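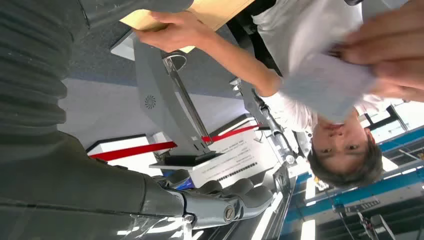
About Clurutis

Clurutis records manipulation examples for teams that train robot control policies. We do not build robots and we do not sell trained models. Customers send us a task definition, and we return synchronized recordings of that task with labels, calibration files and a log of rejected attempts.

The company operates from 2 sites. Zedton houses the recording floor and the repair bench. Tahiri handles labeling, storage and delivery.

What we record

Most of our work involves arms fitted with multi-finger hands. Tasks are short: pick up a card, turn a page, move a board, pass an object to a person. A standard episode contains wrist camera video, joint positions, commanded positions, motor current and a text instruction. Force readings are included where the hand supports them. All streams share one clock, and timing error is reported per episode.

Wrist camera video is delivered in the orientation of the sensor. Depending on the arm's pose, floor and ceiling may trade places. We do not rotate or crop the files. The camera pose is stored with each sample, so customers who want an upright view can compute one.

Sessions with people

Part of the catalog covers work done with a person within reach of the arm. Participants sign a consent form before the first session and may withdraw their recordings until the set is frozen. Speed and torque limits are lower in these sessions, and a second operator holds the stop switch. Faces can be blurred before delivery on request. The unblurred originals stay at Tahiri and are deleted when the contract ends.

The Cinero set

Cinero is our reference collection. The current release holds 2,433 episodes across 8 task families. Of these, 1,038 include a person handling an object in the shared workspace. Failed attempts are kept and marked with a failure code: missed grasp, slip, early release, operator stop. An episode is removed only if a stream is missing or the clock check fails.

Release notes list every change to labels. Episode numbers are never reused.

How a project runs

We start with a written task sheet, which fixes the start state, the end state and the allowed variation in objects and lighting. A pilot batch follows. The customer loads it into their own training code and reports format problems. Full recording begins after the pilot is accepted, and the task sheet is then locked. Later changes are handled as a new batch with its own version number.

Requests for Cinero access should state the arm model, the hand, the control rate and the intended use.

Page last revised February 15, 2024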